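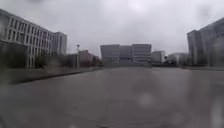
Attachment 1. Forward view across the plaza, water on the lens cover.

Ticket 955 — Delivery unit, perception fault in rain
Site: Stonedent campus
Opened by: Réka Kun, Site Operations
Assigned to: Gerrit Jacobs, Field Support, Rollirus
Priority: 2
Status: Open, pending parts

Reported issue
On Thursday, October 17, 2024, the unit stopped on the open pavement and reported "forward view degraded." It did not clear the fault after the standard retry period. The operator ended the run and recovered the unit by manual control. No injury or property damage was reported.

Initial review (G. Jacobs)
The log shows over 400 low-confidence warnings before the stop. The warnings began with the rain and increased until the protective stop was triggered. The stop itself worked as designed. The lens heater drew no current at any point during the run.
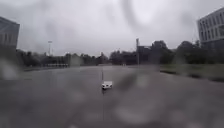

Attachment 2. White wheeled robot ahead on wet asphalt, outline softened by droplets.

Second review (Tibor Bodnár)
Obstacle detection was replayed against the attached views. Buildings and tree line were classified correctly in part. Detection of the robot ahead was intermittent, and this is considered a safety matter. The heater fuse was tested and found open. The lens coating is also past its service date — it was last renewed in April.

Actions
Unit is restricted to dry-weather operation until further notice.
Replacement fuse and lens cover ordered.
Site Operations to confirm the restriction with all shift leads in writing.
Rain test to be repeated after the repair, with N. Magalhães present for Safety.

This ticket may not be closed without the signature of the Safety office.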